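Corpus Ikero de avisos de objetos perdidos
Versión 2, ficha de datos
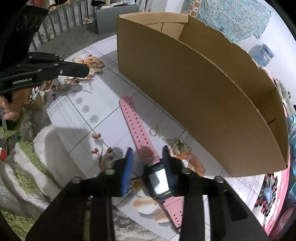
Ikero reúne 3.428 avisos escritos en español sobre objetos perdidos y encontrados. Los textos proceden de los tablones de barrio de Iltport y Findthorpe y se transcribieron a mano, con permiso de las asociaciones que los gestionan. El corpus está pensado para estudiar textos breves: cómo se describe un objeto, qué se omite y cómo se ofrece una recompensa.

Contenido

avisos.csv — un aviso por fila, codificado en UTF-8 y separado por punto y coma.
lugares.csv — lista normalizada de calles, plazas y paradas.
guia.txt — criterios de anotación.

Campos de avisos.csv

id: número correlativo, sin huecos.
tipo: perdido o encontrado.
categoria: llaves, ropa, documentos, relojes y joyas, animales, otros.
texto: transcripción literal, con las faltas del original.
lugar: clave que remite a lugares.csv. Puede estar vacía.
recompensa: sí, no o dudoso.

Anotación

Cada aviso lo leyeron dos personas por separado. Hubo desacuerdo en 562 casos, casi todos en el campo recompensa, por fórmulas como «se agradecerá» o «se gratificará». Esos casos los resolvió una tercera lectura y llevan un asterisco en la columna notas. Los animales se mantienen como categoría propia aunque algún usuario de la versión anterior pidió separarlos en otro archivo.

Datos personales

Se han sustituido teléfonos, correos y nombres por las marcas TEL, CORREO y NOMBRE. Se retiraron 211 avisos en los que la sustitución dejaba el texto ilegible; no entran en el total indicado arriba.

Limitaciones

Findthorpe está peor representado, ya que su tablón se vacía cada enero y no se guardan los papeles. Las abreviaturas no se han desarrollado. El corpus no permite saber si un objeto volvió a su dueño.

Cambios respecto a la versión 1

Se añade lugares.csv.
Se corrigen las tildes perdidas al exportar.
La categoría «relojes» pasa a ser «relojes y joyas».

Uso y errores

Uso libre para docencia e investigación, citando «Corpus Ikero, versión 2, Archivo Delacroix». Para comunicar una errata basta con indicar el id del aviso y la lectura propuesta.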